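Wrist camera sees mostly flat gray panels. Keep these episodes or throw them out?

Posted in: Data collection, Arms and grippers
Tags: wrist camera, demonstrations, imitation learning, filtering

Priit Žukauskas
Member, 5 posts

We are collecting demonstrations for a tabletop policy. One arm, one small camera at the wrist, one fixed camera overhead. An operator drives the arm by hand control and each run gets saved as an episode. So far we have 561 episodes on disk. The target for the first training run is 3,060, so we are still early enough to change how we do this.

When I went back through the wrist video I found long stretches with almost nothing in it. The items we care about are down at the bottom edge and the rest is blank surface. The overhead view is fine in the same episodes. My first idea was a script that scores each wrist image by how much edge detail it has and drops any episode with too many low scores. I tried it on a batch of 20 and it would have dropped nearly all of them, including ones where the operator did the task with no mistakes.

Should I be filtering on this at all? And if I keep them, do I need to move the camera? We use the Girnico recorder and I would like to avoid changing the mount in the middle of a set.

Edited to add: all the work is near tall flat panels, and the operators like to start with the wrist tipped up.

boychuk_fan
Member

Just crop them. I crop everything to the lower half and it trains faster. Never had a problem.

Ingvar Bundgaard
Moderator, marked as helpful

Don't drop whole episodes on an edge score. Your script is measuring how plain the background is, and that has very little to do with whether the demonstration is any good. A blank view early in a run is also what the policy will get when it runs on its own from the same starting pose. If you take all of those out, it has no examples of how to get from there to a view with something in it.

I would be careful with the cropping advice too. It works if the items stay low in the view for the whole episode. With a wrist camera they usually don't. They move up and get bigger as the gripper comes down on them, and a fixed crop can cut them off at the worst moment.

What we do on the Kandia set, in order:

1. Tag first, delete later. Give each episode a plain label such as "good", "operator error" or "recording fault". Only the last one goes straight out.

2. Look at single stills before you trust any score. One of ours is under this step. Nearly all of it is gray and blue-gray panel with thin lines between, and an edge score puts it close to the bottom. Look along the lower edge, though. There is the top of something round with a green band on the left, a white surface next to it, and the top of a pale see-through shape like a bottle on the right. That is enough to tell you which way to look next, so it stays in. 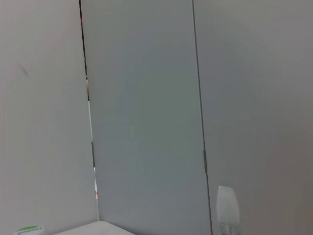 3. Trim only true dead time. If the arm has not moved and the operator has sent no command, cut that part from the front of the episode. Use the arm log to find it and leave the video out of the decision. Our limit is 5 seconds.

4. Vary the start pose from now on. Ask the operators to begin some runs with the wrist tipped down and some off to one side. Write the start pose into the episode notes.

5. Leave the mount alone until this set is finished. If you have to move it, start a new set with a new name and don't mix the two without a tag.

Check that the two video streams line up in time as well. I have seen a recorder run the wrist stream late, and that did more harm than any number of blank views.

Priit Žukauskas

Thanks. I turned the script off and put the batch back. Step 3 was easy, the arm log already has what I need. For the time check, is it enough to compare the timestamps or do you look at the video itself?

Ingvar Bundgaard

Look at the video. Close the gripper sharply a few times where both cameras can see it, then step through both streams and compare. Do it once at the start of each session and save the clip with the set.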